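From: Kohei Ueda
To: kuvbridge-potluck list
Subject: Re: [potluck] Rice for the February supper

Hi all,

Sorry for the slow answer, I was away and then my inbox ate me. Quoting the bit I want to respond to:

> We ran out of rice by 7 last year and the back half of the line
> got bread and an apology. Can whoever is doing the rice this time
> please make a LOT more? Also is there a way to keep it from turning
> into one solid brick by the time people sit down? I don't mean
> to be rude about it, it tasted fine, it just came out in slices.

That was my rice, so no offense taken! It did come out in slices. I've been stewing over it (sorry) ever since, and I've been practicing at home, so let me tell you what I think went wrong and what I'd like to do this time.

First, the pot. I cooked the whole batch in the giant stockpot from the hall kitchen, the one with the dented lid. Rice does not like being that deep. The bottom gets squashed by everything on top of it and goes to paste, while the top stays a bit chalky, and then you stir it to even things out and you've made glue. My aunt in Usham cooked for weddings for years and she never used a deep pot for rice at all. She did it in wide roasting pans in the oven, covered tight with foil, and I always assumed that was because she didn't have a big enough pot. Silly me.

So I tried her way. Rinsed rice in the pan, boiling stock poured over, a little butter, salt, foil crimped down hard all the way along, into a hot oven and leave it alone. I did one batch with the long grain from Stevska (the store by the bus depot, not the cafe) and one with the Baysal medium grain that my neighbor swears by. The long grain was lovely and fluffy. The Baysal one tasted better to me but it clumped as it cooled, so I'd save it for stuffed peppers and use the long grain for a crowd.

Second, the holding. Last year it sat in the pot with the lid on for most of the evening, steaming itself. What you want is to let it rest covered for a few minutes, then take the foil off, fork it gently and put a clean dish towel under the cover to catch the drips. And bring it out a pan at a time – the others can stay in a low oven until they're called for.
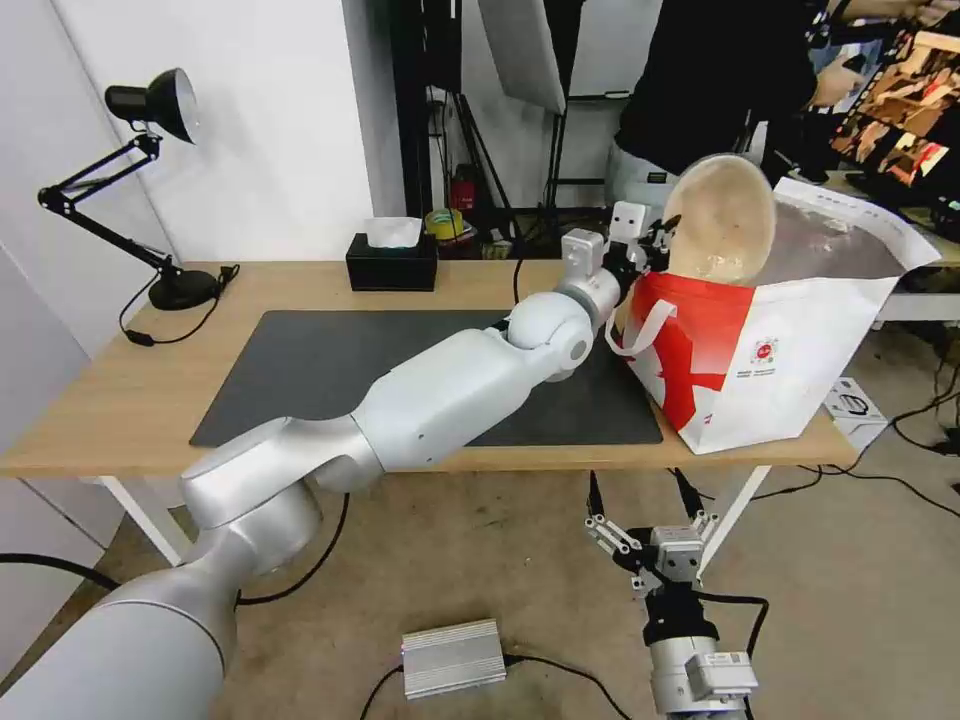

Serving is the other thing I'd like to change. I'd put the rice out in big, wide bowls this time, since people dig straight down into a deep pot and pack the rest against the sides. If you have a bowl you can lend, something like the large beige speckled one in the photo would be just right, and a paper shopping bag with rope handles is a perfectly good way to get it to the hall. Put your name on the bottom with masking tape please! I still have somebody's green salad tongs from the summer.

For amounts, I'm planning on 4 roasting pans. I own two, and I could use two more that fit a normal oven. The hall oven takes two at once if you swap them top to bottom halfway, and if anyone living close to the hall would let me use theirs for the other two, I'll bring you dessert. I worked it out at around 600 grams of dry rice per pan for a first test and that was nowhere near full, so there's room to go up. Does anyone have last year's headcount written down? I've been guessing from the number of chairs.

Oh, and plain or with onions? I like it with onions cooked down in the butter first, but I know a few of you have kids who will pick out every last bit. I could do half and half, if somebody makes little labels for the bowls. My handwriting is not up to the job.

I'll be at the hall from 4 o'clock on the day to get the ovens going, so anything you're lending can be dropped off any time after that. The side door sticks – give it a shove.

Kohei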